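Setting up your Plirero quit diary, part 2: first week

You've got the app on your phone and made a login (if not, go back to part 1, it's short).
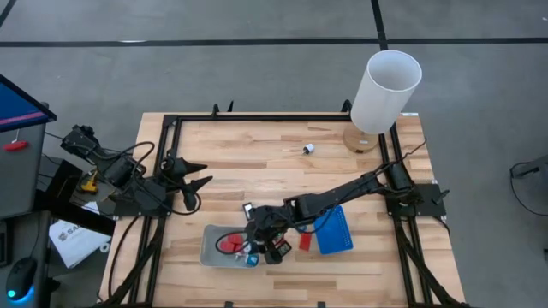 Now we get to the bit I enjoy, which is telling Plirero how you smoke so it can nag you at the right times. I've set this up twice for myself and once for my mate Etornam Kwofie, and each time it took less than a cup of tea. Have your last packet handy for the price.

Before you start

Pick a quit day, but don't make it tomorrow. The diary wants at least four days of ordinary smoking first, so it can learn your pattern. I know that feels backwards when you're all fired up! Log them anyway.

Caution: if you're pregnant, take medicine for your mood or have a heart condition, talk to your doctor or pharmacist before you quit or start on patches. Smoking changes how the body handles some medicines, and doses sometimes need adjusting. The app won't check any of this for you.

Setting up the diary

1. Open Plirero and tap My Habit. Choose cigarettes, rollies or vape. You can pick more than one (I had to).

2. Type in what you smoke on a normal day. Put the real number, not the one you tell your dentist.

3. Enter what you pay per packet. Rollies people, put in the pouch price and tick "pouch", or your savings will come out silly. Mine said I'd saved $3,021 in the first fortnight, and I'd half planned a holiday before I spotted it.

4. Tap Quit Day and choose your date. You can shift it later without losing your entries.

5. Go to Triggers and tick the ones that suit you. Coffee, driving and phone calls are there already. To add your own, hold down the plus sign until the box opens, as a quick tap only shows the help text. Mine are "after tea" and "putting the bins out".

6. Under Reminders, start with three a day. The default is nine and you'll be ready to throw the phone in the creek by lunch.

7. Tap Save, then close the app completely and open it again. The reminders don't kick in until you do.

Note: on older phones the Save button hides behind the keyboard. Swipe the keyboard down and it'll turn up.

Logging a craving

1. Tap the big round button on the home page.

2. Slide the bar to show how strong it is, from 1 to 10.

3. Pick a trigger, or leave it blank if you're busy.

4. The timer starts by itself and runs for five minutes. Have some water, walk to the letterbox, ring someone.

5. When it stops, tap Passed or Smoked. Please tap Smoked if you did! A slip doesn't wipe your diary, and you keep your badges.

I logged 327 cravings before my quit date came around, and reading back over them was an eye-opener. Nearly all the tens were in the car.

Adding a support person

1. Go to Settings, then People, then Invite.

2. Enter their mobile number. They get a text with a link and don't need an account.

3. Choose what they can see. I let Zulkifli Sopacua see my smoke-free days but not my slips, and that suits us both.

Caution: your support person only gets messages while the phone has a signal. If you're in real strife, ring them, or call your local emergency number.

Part 3 covers patches, gum and the weekly report.

Last updated 2024-08-04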